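斯蒂尔霍姆温室兰花秋季开放,新到一批高山小型种

2020年11月6日

斯蒂尔霍姆(Stillholm)植物园的兰花温室从本周起恢复开放。今年秋天的重点是凉爽环境里生长的小型兰花,一共展出260盆,其中19种是第一次在这里开花。

这批新的植物大部分来自弗林代尔(Flirndale)苗圃。苗圃在二月把它们分株,春天换到新的水苔里,夏天放在遮阴的架子上。因为夏天的夜晚比较热,有几种尾萼兰落了叶子,到九月才重新长出新芽。现在它们的状态已经稳定,花苞也比去年多。 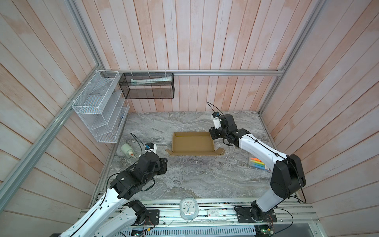 温室的夜间温度现在保持在12度,白天不超过17度。园方说,这个温度对尾萼兰和小龙兰很合适,可是对卡特兰太低,所以卡特兰仍然留在隔壁的暖房,参观的人可以从中间的门走过去看。暖房里有一株白色的大花种正在开,香味在上午最浓,下午就淡了很多。

浇水的方法今年也有改变。以前每天早上喷一次雾,现在改为早晚各一次,水量减少,用的是收集的雨水。附在树皮上的植物干得快,中午还要再看一遍。

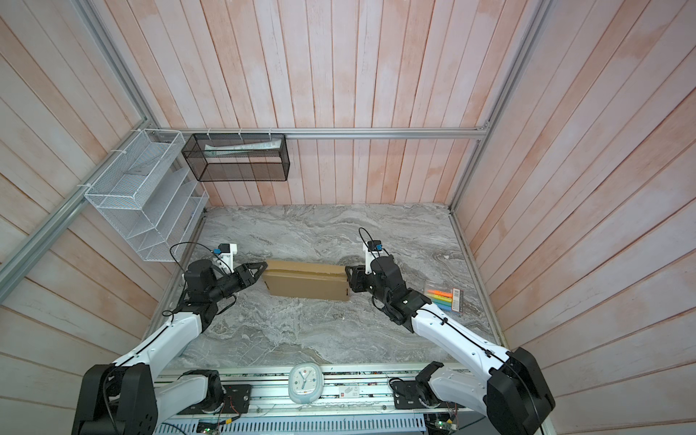
除了展览,阿桑特(Asante)兰花会将在温室旁边的小教室办一次换盆课。课上会讲怎样判断老根和新根,什么时候应该剪,什么时候最好不要动。参加的人可以带一盆自己的兰花来,花盆直径请不要超过17厘米。材料由洛沃瓦里(Lovovari)园艺店提供,包括树皮、水苔和小号的塑料盆。因为场地的限制,名额是19人,需要提前登记。

温室里同时参观的人数不能超过100人,进门请戴口罩。婴儿车请放在入口外面,里面的路比较窄,地面常常是湿的。温室每天上午十点开门,下午四点关门,周一休息。门口有小苗出售,每人限买两盆。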